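2019年7月7日 工作间记录

继续收拾里间那张台面。上次写的“已清洁，可用”我不太信，今天自己又看了一遍，结论是那句话写得太早。

先说台面本身。Hakthorpe 送来的这块白色面板，当初的说法是“光滑、不藏污、一擦就净”。光滑是光滑，面上那点淡淡的木纹也不碍事，可是“不藏污”我看不出根据在哪里。白色只是让脏东西更显眼，这算不算优点，要看谁负责擦。我用湿布走了一遍，再用干布走一遍，靠墙那条灰色的接缝还是老样子。接缝里到底是灰还是胶本来的颜色，暂时分不清，先不下结论。

清洁剂用的是 Prureck 那瓶，按标签稀释。组里有人说效果比清水好得多，我左半边用它，右半边只用清水，擦完并排看，看不出差别。当然只比了一次，手上用的力气也未必一样，不能当数。下次换个人擦，事先别告诉他哪边是哪边。

另外，Tallano 的收纳方案我又读了一遍，编号532那一版。里面要求所有调料瓶“直立、标签朝外、按高度排列”。直立我同意，按高度排列我不明白图什么。做饭的人找的是酱油，没有人去找“第二高的瓶子”。按高度排好以后照片好看，用起来未必顺手。我建议按使用频率排，常用的放外侧，其余靠墙角。这条先记下，等大家讨论。

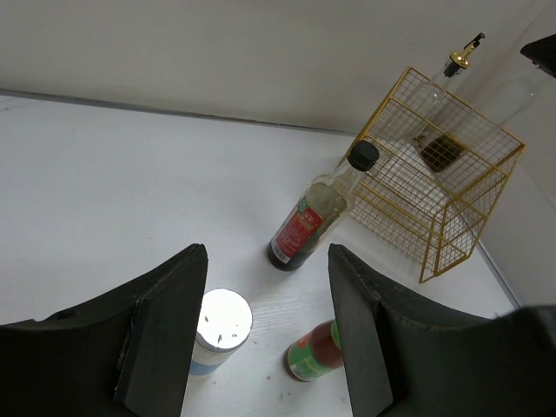 酱油一类的深色瓶子要不要单独定一条规矩，我们争了很久，到现在也没争出结果。一派主张全部放托盘里，理由是瓶口会往下挂汁，弄脏台面；另一派认为托盘本身最后会变成最脏的东西，洗托盘比擦台面还麻烦。我偏向后一派，但承认没有数据。方案里还有一句“深色液体可凭目测判断余量”，我对这句倒是没那么反感：像这瓶红标签的，横躺在台面上，下半截近乎全黑，靠瓶肩和瓶颈那一段是透亮的玻璃，确实一眼就知道不是满瓶。问题在于，知道不满和知道还剩多少是两回事。瓶子一放倒，液面跟着换了方向，凭感觉估出来的数我是不敢往盘点表上写的。要么立起来看，要么上秤。

关于上秤：称重要先知道空瓶重量，而我们手头没有同款空瓶。Weerakoon 那边说可以“按经验扣除”，谁的经验没有写。我的意见是等第一瓶用完，洗净、晾干、称一次，贴个标签在柜门内侧，以后同款照这个扣。在那之前，盘点表的余量一栏只填“未开”“已开”“空”，不要填百分比。上个月的表里有人填了18%，我问这个数怎么来的，没有得到答复，已划掉。

瓶盖。旋盖拧紧了没有，光看看不出来，这一点在旧记录里吃过亏，写的是“盖好”，结果拿起来一歪就漏了。以后“盖好”这两个字只能由亲手拧过的人写，只看了一眼的请写“有盖”。听上去啰嗦，但这两种情况在旧表里混在一起，现在完全没法用。

台面上还有几个小黑点和污痕，中间偏下的地方比较多。有人怀疑是酱油，我觉得证据不足。酱油渍用温水应该能化开，可以先拿一块湿棉片盖住其中一处，放4分钟再擦，看棉片有没有颜色。没有颜色就别再怪酱油了，多半要往磨屑或者笔迹那边想。试的时候别用百洁布，先把面板刮花，以后就更说不清了。

顺便写一句墙角。右手那面墙和后墙夹出来的角，在方案里标成“备用收纳位”。进深我还没量，手伸进去擦都要侧着身子，真塞满了瓶罐以后谁来擦？我倾向于空着。如果一定要用，最多放2瓶不常用的，并且写明多久清一次。

待办：
补称空瓶（等用完）。
湿棉片试黑点，结果写在本页背面。
清洁剂对照再做一次，换人。
接缝用棉签蘸温水试一小段，不要用刀刮。
问 Hakthorpe 面板能不能耐醋。他们的回答多半是“可以”，请他们写明浓度和时间，没有就按不能处理。

台面状态一栏我改成了“已擦，未验收”，在黑点的事弄清楚之前请不要改回去。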